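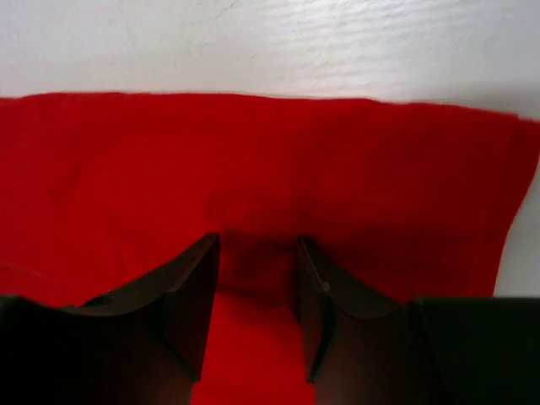 손목 카메라 시점. 빨간 천이 손가락 끝 바로 앞에서 옴폭 들어가 있어요.

천 집기 시연 갤러리
12월 1일 월요일에 올림

Allton 작업실에서 원격 조종으로 천 집기를 가르치는 중입니다. 원래는 블록 쌓기를 계속하려고 했는데 Chenxi Song 님이 "블록은 이제 그만 보고 싶다"고 해서(저도 좀 그랬어요) 천으로 넘어왔어요. 그런데 이게 생각보다 훨씬 재미있습니다! 그리고 훨씬 안 됩니다!

블록은 어디를 잡아야 할지가 딱 보이잖아요. 양옆을 잡으면 되고, 손가락을 벌려서 내려가고, 오므리고, 올리고. 천은 그 "옆"이라는 게 없어요. 바닥에 납작하게 누워 있으니까 손가락 사이에 뭔가를 먼저 만들어 줘야 해요. 저희는 그걸 그냥 "주름 만들기"라고 부르는데, Kumaresan Hegde 님은 꿋꿋하게 "꼬집기 전 단계"라고 부릅니다. 시연 기록에 두 이름이 섞여 있어서 나중에 정리할 때 제가 고생할 예정이에요.

화면만 보고 조종하는 느낌

조종할 때 저는 로봇을 안 보려고 해요. 처음에는 자꾸 고개를 들어서 팔을 봤거든요. 팔을 보고 있으면 손이 훨씬 편해요. 높이가 바로 느껴지니까요. 그런데 나중에 이 데이터로 배울 쪽은 카메라 화면밖에 없는데 저만 옆에서 훔쳐보고 있으면 좀 반칙 같더라고요. 그래서 모니터를 돌려놓고 팔을 등지고 앉습니다. 첫날은 진짜 답답했어요. 천이 얼마나 가까운지를 그림자하고 색 변화로만 짐작해야 하는데, 빨간 천은 그늘진 데가 거의 자주색처럼 가라앉아서 그나마 읽을 만해요. 밝은 빨강이 어두운 빨강으로 바뀌는 데를 보면서 "아 저기가 들어갔구나" 하는 거죠.

손가락이 검은색에 가까운 것도 은근히 도움이 됩니다. 천하고 헷갈릴 일이 없어요. 대신 화면 아래쪽을 그리퍼가 꽤 많이 가려서, 손가락 사이로 보이는 띠 같은 부분이 중요해요. 저는 거기를 제일 오래 쳐다봅니다. 눈이 뻑뻑해질 정도로요.

손으로 직접 끌고 다니기

원격 조종 말고 팔을 직접 붙잡고 움직여서 가르치는 방식도 해 봤어요. 이쪽이 배우기는 훨씬 쉬워요. 그냥 잡고 끌면 되니까 처음 온 사람도 금방 합니다. 문제는 제 손이에요. 제가 힘이 들어가는지 안 들어가는지를 제가 모르더라고요. 살짝만 눌러야 하는데 꾹 눌러 버리고, 천이 밀려서 탁자 저쪽으로 가 있고. 게다가 손목 카메라에 제 소매가 자꾸 들어와요. 겨울이라 두꺼운 니트를 입고 있었는데 그날 찍은 건 결국 다 뺐습니다. 아까워라...

그래서 지금은 큰 움직임만 손으로 잡고 알려 주고, 천에 닿는 부분은 조종기로 해요. Kumaresan Hegde 님은 처음부터 끝까지 한 방식으로 통일하자는 쪽이고 저는 섞어도 된다는 쪽인데, 아직 결론은 안 났어요. 이 얘기만 나오면 점심시간이 길어집니다.

조종기 이야기 조금

조종기는 Koteo를 쓰고 있어요. 저희끼리는 그냥 "코테"라고 부릅니다. 손에 쥐고 움직이면 팔이 따라오고, 방아쇠를 당기면 손가락이 오므라드는 방식이에요. 이동 배율을 바꿀 수 있어서 천 가까이 가면 배율을 낮춥니다. 제 손은 쭉 움직이는데 로봇은 찔끔 움직이는 그 상태요. 처음엔 속이 터지는데 익숙해지면 그게 없이는 못 하겠어요.

방아쇠는 천천히. 정말 천천히요. 블록 할 때 버릇으로 확 당기면 손가락이 천 위를 스치고 그냥 자기들끼리 만나요. 딱 소리까지 납니다. 옆자리 사람들이 그 소리만 듣고 "또 놓쳤네" 하고 알아요. 민망해요, 진짜.

기록은 Clilta에 바로 올라갑니다. 한 번 할 때마다 성공인지 실패인지 표시하고 한 줄 메모를 남기는데, 제 메모는 갈수록 짧아져서 마지막쯤엔 "음" 하나만 적혀 있는 것도 있어요. Chenxi Song 님이 그걸 발견하고 "음이 성공이에요, 실패예요?" 하고 물어봤는데 대답을 못 했습니다.

천은 어떻게 놓느냐

매번 똑같이 놓으면 로봇이 천이 아니라 자리를 외워 버린다고 해서, 한 번 끝날 때마다 천을 조금씩 다르게 깔아요. 돌려 놓기도 하고, 한쪽을 밀어 놓기도 하고, 가장자리를 살짝 접어 두기도 하고요. 너무 예쁘게 펴지 않는 게 요령이에요. 저는 성격상 자꾸 반듯하게 펴고 싶어서 이게 은근히 힘들어요. 다림질한 것처럼 쫙 펴 놨다가 혼나고(?) 다시 구겨 놓은 적도 있습니다.

보송보송한 천이 미끄러운 천보다 잡기는 쉬워요. 손가락 끝에 뭔가 걸리는 느낌이 화면으로도 보일 정도예요. 얇고 매끈한 안감 같은 것도 해 봤는데 그건 다음 갤러리로 미루겠습니다. 아직 자랑할 게 없어요. 정말 하나도요.

그리고 바닥이 흰색 계열인 게 저는 좋아요. 천 끝이 어디서 끝나는지 바로 보이거든요. 자잘하게 긁힌 데가 좀 있지만 그 정도는 괜찮다고 합니다. 배경이 너무 깨끗해도 재미없대요.

숫자를 궁금해하시는 분들이 계셔서

목표는 시연 200개예요. 지금 몇 개째인지는 안 적을래요(적으면 재촉받을 것 같아요). 한 번에 앉아서 하는 시간은 40분쯤으로 정해 놨어요. 그 이상 하면 손이 게을러지는 게 기록에 그대로 보입니다. 접근하는 경로가 점점 대충이 되고, 주름도 안 만들고 바로 방아쇠부터 당기고. 나중에 틀어 보면 제가 언제부터 배고팠는지 알 수 있을 정도예요.

조종하는 사람은 2명이 번갈아 해요. 저랑 Chenxi Song 님이요. 둘이 스타일이 완전히 달라서 재밌어요. Chenxi Song 님은 천 바로 위까지 빠르게 가서 한참 멈춰 있다가 딱 한 번에 하고, 저는 슬금슬금 내려가면서 계속 고칩니다. 어느 쪽이 배우기 좋은 시연인지는 돌려 봐야 알겠죠. 제 쪽이면 좋겠지만 솔직히 멈췄다가 한 번에 하는 게 보기에는 훨씬 깔끔해요.

실패한 것도 남겨요

처음엔 실패하면 바로 지웠는데 이제는 다 남깁니다. 특히 놓쳤다가 다시 잡는 거! 그건 일부러라도 몇 번 하려고 해요. 잡는 것만 보여 주면 놓쳤을 때 뭘 해야 하는지 배울 데가 없잖아요. 그래서 주름이 풀려 버리면 당황하지 않고(속으로는 당황하고) 조금 올라갔다가 손가락을 다시 벌리고 자리를 옮겨서 한 번 더 들어갑니다. 이 "조금 올라갔다가"를 빼먹으면 천을 질질 끌고 다니게 돼요. 제가 많이 해 봐서 압니다.

반대로 제일 애매한 건 잡긴 잡았는데 너무 조금 잡은 경우예요. 들리기는 들려요. 그런데 들다가 스르륵 빠질 것 같은 불안한 상태. 이걸 성공으로 칠지 말지로 표시 기준을 2번이나 바꿨어요. 지금 기준은 "들어서 옆으로 옮겨 내려놓을 때까지 안 떨어지면 성공"입니다. 예전에 표시한 것들은 다시 봐야 해요. 네, 제가요.

자주 물어보시는 것 몇 가지

비전공자도 할 수 있냐고들 하시는데, 저도 전공자가 아니에요. 원래는 인쇄물 만들던 사람이고 어쩌다 보니 로봇 손목만 하루 종일 들여다보고 있습니다. 운전이랑 비슷하냐는 질문도 있었는데 저는 인형 뽑기 쪽에 더 가깝다고 생각해요. 다만 돈은 안 들고 인형도 없어요.

빨간색 말고 다른 색도 하냐면, 할 거예요. 회색이랑 초록색을 잘라 두었고 Liao 원단 가게에서 줄무늬도 한 장 얻어 왔어요. 줄무늬는 주름이 잡히면 선이 휘어서 저는 보기 편할 것 같은데, 해 보기 전까지는 모르죠.

구경 오셔도 되냐는 분들, 오세요! 다만 조종 중일 때는 말 걸지 말아 주세요. 대답하느라 손이 돌아가면 팔도 같이 돌아갑니다.

다음 갤러리는 1월에 올릴게요. 그때는 접기까지 가 보는 게 목표인데 Kumaresan Hegde 님은 집기부터 제대로 하라고 하네요. 반으로 접는 것만이라도 어떻게 안 될까요. 혹시 천 다루는 시연 해 보신 분 계시면 방아쇠 감도를 어떻게 맞추셨는지 댓글로 좀 알려 주세요. 저는 아직도 딱 소리를 내고 있습니다.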